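Pantry Shelf Notes – August 22, 2018

Quick one this time, the hall is booked after us and I still have boxes in my car.

The dry goods drive closed last night. Final count 745 items, which beats December by a mile. Thank you thank you. Sigita Lill did the cans, Reginald Park did the rice and pasta, and I got the pouches because I was last in the door.

So – pouches. We get more of them every time. Ready meals, sauces, soups, curry, the noodle toppings. They're light, they keep, people like them. They also slide off each other like fish and wreck a shelf in one afternoon. Stop laying them flat! Stand them on edge in a shallow bin, printed side facing out, like records in a record store. Same kind together. Oldest date in front. 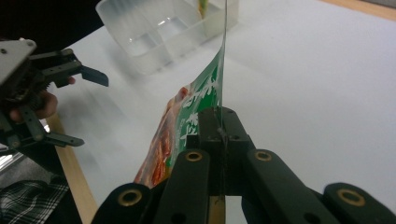 Food pouch with a green label and a photo of the dish on the front.

A lot of what came in has labels in languages other than English. Fine, good even, plenty of our families asked for exactly that. But please don't guess what's inside from the photo. Red sauce could be tomato, could be chili, could be shrimp. Wahyudi Hutapea and Normunds Butkienė have offered to help with labels at the next sort, and if neither of them can read it, it goes in the ASK bin by the door. Allergens get written on a white sticker, on the back, never over the date. Some of the stickers last time were over the date. You know who you are.

Other pouch stuff:

Squeeze each one gently before it goes in the bin. Puffed up = toss it. Sticky = toss it and wipe the ones next to it.

No date you can find, ASK bin.

Torn outer box but the pouch inside is OK, keep the pouch, copy the heating instructions onto a card. Edgardo has cards.

Shelf space – we have the two lower shelves on the Krishnan side untill the new racks come. Heavy jars stay at the bottom, pouches above them, nothing on top of the pouches. I mean it about the jars.

Still short on: cooking oil, baby cereal, anything low salt. We have enough chickpeas to last to spring so maybe skip those.

Next sort is same time, same door. Bring a marker if you have one, ours are all dryed out. Bins too, the shallow kind, shoebox size is perfect.

– Edgardo Lumbao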